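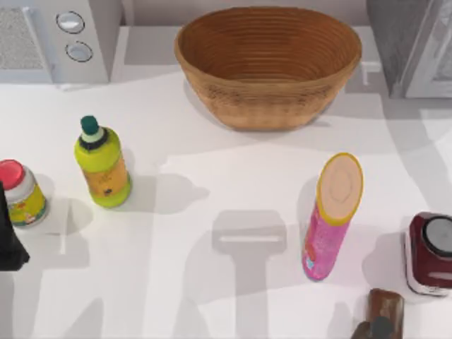 A woven basket on a kitchen counter.

Flodoten: call for participants

Night workers wanted for a food diary study in Atstead and Lestton

Posted Jan 22, 2026

Do you work at night, and do you live in Atstead or Lestton? We would like to know how you eat. The Flodoten study is looking for 122 adults who will keep a simple diary of their meals for 49 days, starting in May. You do not need to be a good cook and you do not need to eat in a healthy way. We want the usual days, also the days when dinner was a bag of chips in the car.

What the study is about

Most studies of family meals begin with breakfast in the morning and end with dinner in the evening. For a person who comes home at seven in the morning, these words do not fit so well. Is the plate of pasta before bed a dinner or a breakfast? Does a person living with day workers eat with them, or alone, or two times? When is the shopping done, and who does it?

We did a small first round in Lestton with a few bakers, nurses and one bus cleaner. From this round we collected 631 diary entries, and we learned that our form was not good. It had boxes named "breakfast," "lunch" and "dinner," and many people crossed them out and wrote the hour instead. The new diary has no such boxes. You write the time, what you ate, where you were and if somebody was with you. There is also a line for anything else you want to say. In the first round this line was the most interesting part, and some participants continued it on the back side of the page.

The study is paid for by the Zelenák fund for household research. The fund does not see the diaries. It will receive the same final report that you will receive.

Who can take part

You can apply if all of the following is true for you:

You are 18 years old or older.
You live in Atstead, in Lestton, or in one of the villages on the bus line between them.
You work at least three nights in a usual week. A night means that four or more hours of your shift are between 10 pm and 6 am.
You expect to stay in this kind of work until the end of the diary period.
You can write short notes in English, Polish or Slovak. Mistakes in spelling are no problem for us.

It does not matter what work you do. We especially hope to hear from people in care homes, warehouses, bakeries, hotels, security and transport. We also welcome people who rotate between nights and days, as long as the three nights are kept in most weeks. If you are not sure about your case, please apply anyway and explain it in one or two sentences.

Two people from the same home can both take part if both work at night. Each one keeps a separate diary.

Who should please not apply

We are sorry that we cannot accept people who are now in treatment for an eating disorder, or who were in such treatment in the past two years. Writing down every meal can be hard in this situation. We also cannot accept people who follow a strict diet ordered by a doctor for a short time, for example before an operation. A permanent diet, such as for diabetes or celiac disease, is fine.

What you will do

Before the start you come to one meeting. It takes one hour and a half. We explain the diary, you can try it on a meal from the day before, and you sign the consent form. Meetings are held in the mornings and in the late afternoons, in both towns. Children may come with you.

During the diary period you write an entry each time you eat something or drink something other than water. Most entries take one or two minutes. You can use the paper book or the form on your phone, and you may change from one to the other when you like. Please do not write at the end of the week from memory. If you forgot a day, leave it blank and continue with the next one. An empty day is more useful for us than a guessed day.

Once a week somebody from the team will call you or send you a message, as you prefer. You tell us on your application form at which hours you sleep, and we do not call in these hours. The call is short. We ask if there is any problem with the diary and if your shifts have changed.

After the diary is finished, we will invite a smaller group to a longer conversation at home or at our office. This part is voluntary. You can say no to it and still be a full participant.

You do not have to send photographs of your food. We do not weigh you and we do not take blood. Nobody in the team will give you advice on what to eat, even if you ask for it. We are not dietitians, and we would like you to eat as you did before you met us.

What you receive

You receive $20 for each full or partly full week of the diary, and the same amount for the first meeting. The money is paid by bank transfer or in cash at the office, every second week. If you stop early, you keep what you received until then. People who are invited to the longer conversation are paid separately for it, and we tell you the amount before you decide.

Bus tickets to the meeting are paid back if you keep the ticket. For parking we can unfortunately not pay.

At the end you get a copy of your own diary, typed and clean, if you would like to have it. Several people from the first round asked for this, so we now offer it to all.

Your information

Your name is kept apart from your diary. On the diary there is only a number. We do not tell your employer that you take part, and we do not ask the name of your employer, only the type of work. If you write the name of a coworker or a family member in the diary, we take it out before the text is read by other people in the team.

You can leave the study on any day and you do not have to give a reason. You can also ask us to destroy your diary. This is possible until the report is finished.

How to apply

Please fill in the short form on our page, or take a paper form from the front desk of the public library in Atstead or from our office in Lestton. You can put the paper form in the gray mailbox at the office door at any hour, also at night.

On the form we ask for:

your name, age and a phone number or email address
the town or village where you live
your type of work and your usual shifts
the hours when you sleep
how many people live in your home
the language you want to use in the diary

A resume is not needed. We do not look for the best applicants. If more people apply than we have places, we will choose so that different types of work and different sizes of household are included. Inside each group the places are drawn by lot. Everybody gets an answer, also those who did not get a place, and with your permission we keep your form in case somebody drops out before the start.

Questions we often hear

Can I take part if I have a vacation planned? Yes, if it is not longer than one week. Continue the diary on vacation, and mark these days with a V.

I eat almost the same thing each night. Is this boring for you? No. Please write it each time in the same way, or write "same as yesterday" if it was really the same.

Do I write alcohol? Yes, if you are willing. You may leave it out, but then please tell us at the first meeting that you leave it out.

My shifts will change in the summer. Only the diary period is important for us. Later changes do not matter.

Contact

Czesław Pietrzak coordinates the study and answers all questions about taking part. You can reach him through the contact form on our page, in English, Polish or Slovak. He is in the Lestton office on weekdays from 3 pm to 8 pm, and on two mornings each month from 6 am for people who come directly from work. The dates of these mornings are hung on the office door and also written on our page.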